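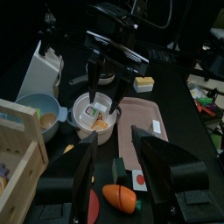 件名：Vinska カーペット洗浄機、作業の途中で吸引力が落ちる件
受付窓口：Hollis 機器サポート
起票者：Aurélien Lemaire(Kedport 営業所)
機器の担当：Beverley Tindall
状態：解決済み(ただし最後に質問が残っています)
起票日：2026/05/24

お世話になっております。Kedport 営業所の Lemaire です。日本語で長い文章を書くことにまだ慣れていませんので、わかりにくい所がありましたら、どうぞ遠慮なく聞き返してください。

症状

Vinska の温水式カーペット洗浄機を使っています。作業を始めた直後は、吸引はとても良いです。ところが10分続けて使うと、吸引力がはっきり落ちます。カーペットに残る水が多くなり、手のひらで押すと水がにじみ出てきます。機械を止めてしばらく休ませると吸引力は元に戻りますが、また作業を続けると同じように落ちます。

モーターの音は、吸引力が落ちた時に少し高くなります。焦げたにおいはありません。ブレーカーも落ちません。本体の表示灯は最後まで緑色のままで、エラーの表示は一度も出ていません。

困っているのは乾燥の時間です。Trultarby の集会所の廊下では、夕方に洗ったカーペットが翌朝になってもまだ湿っていて、お客様から生乾きのにおいについて苦情をいただきました。送風機を置いて乾かしましたが、壁ぎわに茶色い輪のようなしみが出てしまい、その部分はもう一度洗うことになりました。二度目の作業代はいただいておりません。

使用の条件

ホースの長さ：10メートル(吸引と給水が一体になっているもの)
お湯の温度：50度
洗剤：専用の低泡タイプ、説明書のとおりに薄めています
電源：建物の壁のコンセント、延長コードを使う日と使わない日があります
カーペット：毛足の短いループ、裏はゴム
同じ型の機械：営業所に2台あります。もう1台では症状が出ていません

連絡をいただく前に行ったこと

1. 汚水タンクを空にして洗いました。変化なし。
2. フロート(水位が上がると吸引を止める玉)を外し、洗って戻しました。動きはなめらかです。変化なし。
3. 吸引フィルターを新品に交換しました。変化なし。
4. タンクのふたのパッキンを清掃しました。切れ目やつぶれた所は見つかりませんでした。変化なし。
5. ノズルの口に糸くずが詰まっていたので取りました。最初の数分は良くなったように感じましたが、その後は同じでした。

以上です。何を確認すればよいか、教えていただけますでしょうか。

サポートからの返信(Ayten Oral 様)

詳しい情報をありがとうございました、とのことで、次の四点の確認を依頼されました。あとで同僚が読めるように、私の言葉で書き直しておきます。

・汚水タンクの中に泡が多くないか。泡が多いと水位が低くてもフロートが持ち上がり、吸引を止めてしまう。
・延長コードを使わない時にも症状が出るか。細くて長いコードでは電圧が下がり、モーターの力が弱くなることがある。
・ノズルを外し、本体の吸引口に直接手を当てた時の力はどうか。症状が出ている最中に確かめること。
・ホースを通した場合と通さない場合で差があるか。

確認の記録

泡について
タンクの透明なふたから中を見ながら作業しました。泡は少しありましたが、フロートには届いていません。念のため消泡剤を入れてもう一度行いましたが、吸引力は同じ時に落ちました。したがって泡は原因から外しました。

なお、これは自分たちの反省として書きますが、以前に別の業者が使った洗剤がカーペットに残っていると、こちらの洗剤が低泡タイプでも泡はたくさん出ます。集会所の玄関がそうでした。廊下はそれほどではありません。玄関では最初にお湯だけで一回すすぐことにしました。

電源について
壁のコンセントに直接つなぎ、同じ部屋で同じ作業をしました。症状は出ました。コードだけの問題ではないと思われます。ただ、次の段落に書くとおり、コードの置き方には直すべき点がありました。

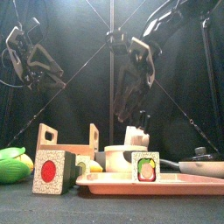
ホースとコードの取り回しについても、Beverley さんと一緒に現場で見直しました。洗浄機を廊下の角に置いて作業すると、人が部屋を出たり入ったりするたびに線の位置が変わり、気がつくとコードの上をホースが通っています。写真では奥のほうで細いケーブルが二本、斜めにXの字に交差していますが、私たちの床でも、コードとホースがちょうどこのような形になっていました。左側の黒いケーブルのように丸くふくらんだ輪ができるのも同じです。ホースの場合は、この輪を引っぱると小さくなり、最後にはホースが折れて空気が通らなくなります。それで、作業の前に線を壁にそって一方向に伸ばし、交差を作らないようにしました。折れはなくなりました。しかし残念ながら、吸引力は前と同じように落ちました。

本体の吸引口について
症状が出るまで作業を続け、機械を止めないでホースを本体から外し、吸引口に手のひらを当てました。とても強い力でした。手を離すのに少し苦労するくらいです。作業を始める前の力と違いを感じません。ですから、モーターと本体のパッキンは正常だと判断しました。

続けてホースを元に戻し、今度はホースの先に手を当てました。弱いです。ここで初めて、問題はホースの中にあるとわかりました。

ホースの中の詰まりについて
ホースを外してまっすぐに伸ばし、片方から水を流しました。水は問題なく流れました。小さなゴムのボールを通す方法を Beverley さんが知っていましたので、それも行いました。ボールは途中で止まらずに出てきました。詰まりは見つかりません。

この結果で、私は少しわからなくなりました。本体は正常、ホースにも詰まりがない、それなのにホースの先では吸引が弱いのです。

二回目の返信(Gemma Ackroyd 様)

Oral 様から技術の担当の Ackroyd 様に引き継いでいただきました。質問は一つだけでした。「ボールを通した時、ホースは冷えていましたか」

はい、冷えていました。営業所に持って帰って、次の朝に調べたからです。

Ackroyd 様の説明は次のとおりです。このホースは二層の構造で、外側にらせんの芯があり、内側に薄い膜が張ってあります。古くなると、内側の膜が外側からはがれることがあります。冷たい時は膜が硬いので、はがれていても形が変わりません。温水を使う作業でホースが温まると膜がやわらかくなり、吸引の力で内側に引き込まれて、通り道をせまくします。休ませると膜が元の位置に戻るため、吸引力も戻ります。外から見てもわかりません。水を流す試験でも、中から押す力になるので、膜は広がってしまい、見つけにくいそうです。

ホースを温めた状態での確認

言われたとおりの手順で行いました。

1. 給水タンクに50度のお湯を入れ、いつもと同じように作業する。
2. 吸引力が落ちたら、ノズルをカーペットから上げ、吸引したままでホースを手前から順番に手でさわる。
3. 音が変わる所、またはホースが細かくふるえる所をさがす。
4. その場所にテープで印をつける。
5. 機械を止め、ホースが温かいうちに外して、片方から懐中電灯で照らし、もう片方からのぞく。

本体から2メートルの所で、手にふるえを感じました。ホースを少し曲げると、モーターの音が高くなったり低くなったりします。印をつけて中をのぞくと、膜がしわになって、舌のような形で下がっているのが見えました。反対側からのぞいた時は角度が悪く、よく見えませんでした。両方の端からのぞくことをおすすめします。

次に、症状のないもう1台のホースを借りて、問題の機械につなぎました。同じ廊下で作業し、50分のあいだ吸引力は落ちませんでした。反対に、問題のホースを正常な機械につなぐと、そちらの機械で症状が出ました。

以上により、原因はホースの内側の膜のはがれだと確認しました。

処置

・Hollis の部品窓口に新しいホースを注文しました。届くまでは、1台の機械だけで仕事をしました。
・最初は、悪い部分だけを切って短くして使うことを考えました。Ackroyd 様に相談したところ、一か所がはがれたホースはほかの場所も近いうちにはがれるので、切って使うことはすすめられないとのことでした。給水の管も一体なので、つなぎ直しも簡単ではありません。切らないことにしました。
・新しいホースに交換し、Trultarby の集会所の廊下をもう一度洗いました。翌朝、Beverley さんがカーペットを手で押して確認し、湿りは感じられませんでした。においもありません。
・茶色い輪のしみは、弱い酸性のすすぎ剤を使って薄くなりましたが、壁ぎわの一か所にまだ残っています。お客様には現物を見ていただき、次の定期清掃でもう一度処理することで了解をいただきました。

保管の方法について

ホースの年齢を調べましたら、購入から9年でした。正直に申しますと、私たちはそんなに長く使っていると思っていませんでした。ホースには日付が書いてありませんので、購入の記録を古いファイルから探しました。新しいホースには、両端に布のテープを巻き、使い始めた月を書きました。5月です。

Oral 様から保管についても助言をいただきました。今までは作業の後、お湯が残ったままのホースを小さく巻いて、車の荷台に置いていました。今は次のようにしています。

・作業の最後に、冷たい水をバケツから吸い込んで、ホースの中をすすぐ。
・ホースの先を高く上げて、吸引したままで中の水を出す。
・大きな輪に巻いて、壁の太い掛け具にかける。細いくぎにはかけない。
・暖房の近くと、直接日が当たる窓の前には置かない。

同僚の Kirsty Lightfoot さんから、冬は車の中でホースが硬くなるので、無理に伸ばすとよくないのではないか、という意見が出ました。私もそう思います。冬の現場では、ホースを先に室内に入れて、やわらかくなってから伸ばすことにします。

残っている質問

一つ目です。ホースの交換の目安は、年数で決めるほうがよいでしょうか、それとも使用した時間で決めるほうがよいでしょうか。説明書には「劣化が見られた場合に交換」と書いてありますが、今回のように外からは劣化が見えない場合、この書き方では判断ができませんでした。

二つ目です。説明書の故障診断の表では、「吸引力が弱い」の項目にフィルター、フロート、パッキン、詰まりの四つが書いてあります。「温まった後にだけ弱くなる」という項目を加えていただくことはできますか。もしその一行がありましたら、私はフィルターを新品にする前に、ホースを疑うことができたと思います。

回答(Ayten Oral 様)

一つ目の質問については、使用の頻度とお湯の温度によって差が大きいため、決まった年数はお伝えしていないとのことです。そのかわり、温まったホースの中を定期的にのぞく点検をすすめる、という回答でした。私たちの営業所では、毎月、最初の現場の後に点検することに決めました。担当は Beverley さんで、休みの日は私が行います。

二つ目の質問は、説明書を作る部門に伝えていただけるそうです。時期はまだ決まっていません。この点の返事が来るまで、チケットは閉じないでおいてくださいとお願いしましたが、規則により、故障の件は解決済みとして、説明書の件は別の番号で続けることになりました。了解しました。

追記

古いホースは捨てる前に、はがれた所をたてに切って開きました。印をつけた場所の膜は、指で軽く引くだけで長くはがれました。その先の、まだ症状が出ていなかった部分にも、小さなふくらみがいくつかありました。切って短くしなくてよかったです。切り開いた見本は営業所の棚に置いてありますので、新しく入る人に点検の方法を教える時に使ってください。

Oral 様、Ackroyd 様、ていねいに対応していただき、ありがとうございました。

Kedport 営業所
Aurélien Lemaire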